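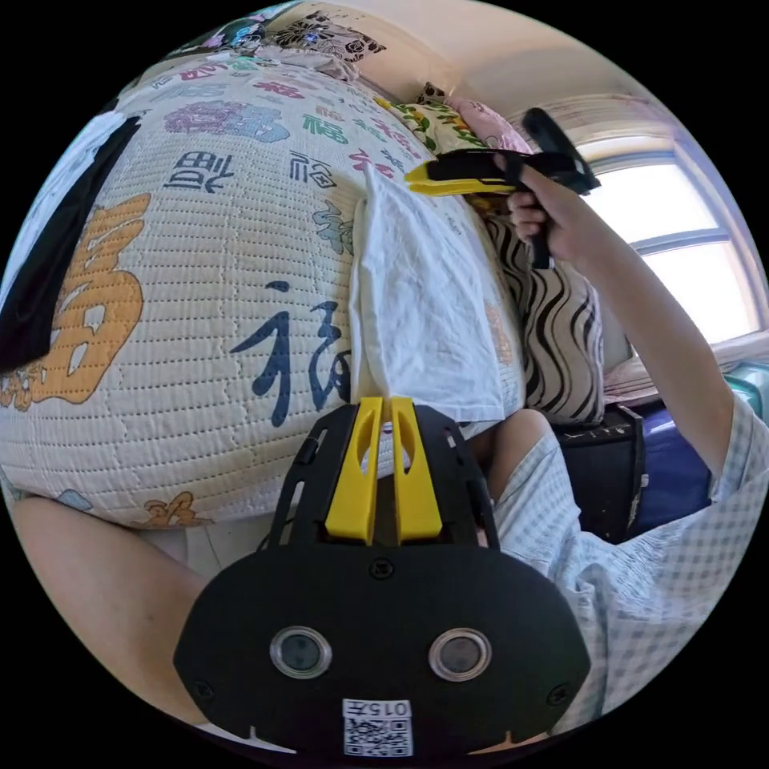
I have an opinion about beds, and my sister is sick of hearing it, so now it's your turn. A mattress cover should be the loudest thing on the bed. Go ahead and put your plain sheet on top if you must, but underneath I want color, I want pattern, I want something that makes me grin when I strip everything off on laundry day.

I came to this late. For years I bought the same flat white covers everybody buys, the stiff kind that crackle, and I hated changing the bed. Then I moved to Staleck, and the home goods shop there (Baptista, next to the bus stop) had a bin of quilted ones with the 福 character printed all over them. It's the one for good fortune, the one you see on doors at New Year. I stood there like a kid at a candy counter! I took two home and never went back to white.

People tell me it's too much. Too much for what? You're asleep. And when you're making the bed, a busy print is a real help. I know which characters go by the pillows and which go at the foot, so I don't do that thing where I stretch the elastic over three corners and find out I've got the whole business sideways.

The same goes for pillows, by the way. They don't have to match. Black and white waves next to a yellow-green floral next to pink looks like people live there, and I'd take that over the hotel look any day. The matching sets are a racket anyway - you pay extra for a sham you throw on the floor every night.

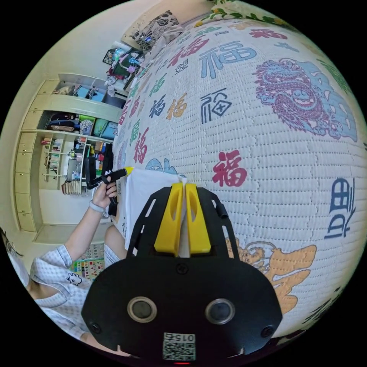
Flurina Oberholzer wrote to me after my last piece to say that a loud cover under a pale sheet shows through and looks like a stain from across the room, and that she'd gone back to plain cotton by October. Fair enough, Flurina. I've seen the same thing with my thinnest sheet, and a big dark character does come through like a bruise. My fix is a heavier sheet, or a colored one, or (my favorite) leaving the cover bare for an afternoon while the sheets are on the line and sitting on it with a cup of tea and the clean laundry to fold. Dragons, lions, fortune in six colors, whatever you've got. Mine stays bare till supper most laundry days, and the sheets can wait on the chair.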